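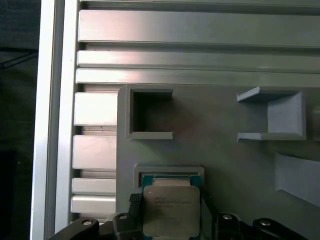 Tenovville Student Team to Show Processor-Handling Robot in November

TENOVVILLE: The robotics club at Ospina Technical High School will open its doors in November to show a robot arm that students are training to move a computer processor from a holder to a server motherboard. Visitors are asked to keep their hopes modest.

"People hear 'robot builds computer' and picture a factory," said Teófilo Cabrera, the club's faculty adviser. "What we have is one arm and one very slow job. I signed off on it, and I still have doubts."

The club logged 72 practice runs this term. In 10 of them the processor ended up flat in the socket with no human help. The other runs ended with a missed pickup, a crooked placement or a student reaching for the stop button.

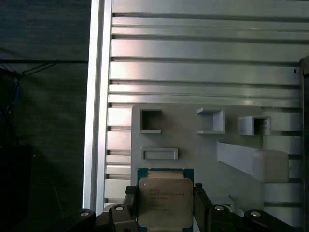

Much of the term went into getting a steady grip. A processor is thin, and a small error at pickup becomes a bigger one by the time the arm gets to the board. Students rewrote the pickup routine 2 times and are not sure the newer version is better.

Hernán Usuga, a senior who leads the programming group, is careful about the results.

"Our best day was also the day we moved the start position closer," Usuga said. "So did the code improve, or did we make the problem easier? I'd like to know that before we put a number on a poster."
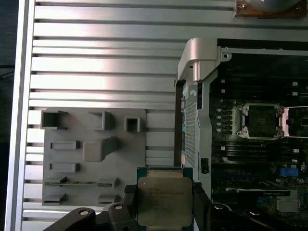 The club plans to take the project to the regional student contest in Zustville, where 71 teams have signed up. Judges there score each team on a live run and a written report. Cabrera expects the report to go better than the run.

Plustesex, a local parts supplier, is paying the entry fee. The company has no say in what the students publish, and the full run log, failures included, will be out on tables at the open house.
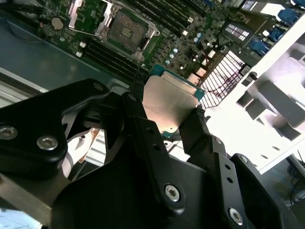

The gripper holds a processor over the motherboard, near the open socket.

Doors open at 4 p.m. in the school's east workshop. Admission is free. Live runs will be shown as they happen, and the club makes no promise that any of them will work.

Media contact: Teófilo Cabrera, Ospina Technical High School, Tenovville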